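Nurkix opens three new walking routes in the Gralledo highlands

Press release
Shared 50 times | 3 comments

The travel company Nurkix announces the opening of three new walking routes in the Gralledo highlands. The routes will receive their first guests in December, when the dry season begins in this part of the country and the paths on the high side are open again. The booking for the first groups is already possible.

Gralledo is a region of grass plateaus, narrow valleys and old stone villages. Many travelers pass through it by bus on the way to the coast and see only the main road. The new routes begin where this road ends. Together they make 585 kilometers of marked path, and every part can be walked also as a day trip from the nearest village.

The first route is the Lagoon Route. It goes around the salt lagoon in the north of the region and is suitable for families with children, as the land is almost flat. The walk begins early, at 6 in the morning, and the group has breakfast at the shore. In this season the flamingos are feeding close to the west side, and guests are asked to stay on the path and to speak in a low voice.

The second one, the Shepherd Route, follows the way by which the animals were moved between the summer and winter fields. It takes five days. Guests sleep in family houses and eat what the family eats – usually soup, flat bread, white cheese and potatoes cooked in ashes. The bags are carried by mules, so the walker needs only a small backpack with water and a warm jacket.

The third is the most difficult and has the name High Pass Route. It climbs to the Emeo Pass and comes down by the other side, through a forest of small twisted trees. It needs eight days and good physical condition. Persons with heart problems should ask their doctor before they make a booking. The nights on the pass are cold in all months of the year.

"For many years our guests were asking us what is behind the mountains, and we had no good answer for them," says Amancay Olivares, director of routes at Nurkix. "I was born in the last village before the pass and I walked this path to school, at least the lower part of it. I am very happy that now I can show it to people from other countries. But I want to say also that it is a real mountain, and it should be respected."

The marking of the paths took two seasons. In total 1388 signs were placed, each with the name of the next village and the walking time. The times are calculated for a person who walks slowly and stops for photographs. A fast walker will arrive earlier and can wait for the others in the tea house.

All groups are led by local guides who speak English, and on request Spanish or Dutch. One group has not more than 12 guests. A guide carries a first aid kit and a radio, because the mobile signal is lost after the first hour of walking on both of the longer routes.

Maps on paper are prepared by the Nowakowski map studio and are included in the price. They show springs, shelters, bus stops and the places where it is permitted to put a tent. Guests who prefer to walk without a guide can buy the same map in the Nurkix office in the town of Gralledo, opposite the bus station. 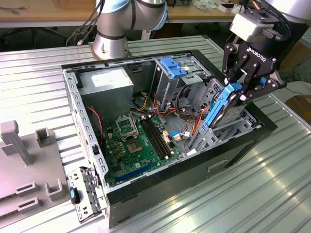 By Geert Smits, Nurkix Press Office

How to get there: a bus leaves from the capital to Gralledo every morning at 7 and arrives in the early afternoon. The road has many curves, and it is better to take a seat in the front. From the bus station Nurkix takes its guests to the first village by small van, without extra payment.

What to bring: walking boots that were already used, a hat, sun cream, a sleeping bag for the High Pass Route, and some cash in small notes. There is no bank machine after Gralledo. Walking poles can be rented in the office.

The price for each route includes the guide, the beds, all meals from the first dinner to the last breakfast, and the mules where they are used. Flights and travel insurance are not included. Children under 10 walk free on the Lagoon Route.

Journalists who wish to join one of the first walks can write to the press office of Nurkix. Places are limited and are given in the order of the requests.

Related news
What to eat in the Gralledo villages
Emeo Pass: weather month by month
Nurkix winter program is now open for booking
How to choose your first walking boots

Receive our news once a month. Enter your e-mail address to subscribe.

This site uses cookies to improve your visit. Accept | Settings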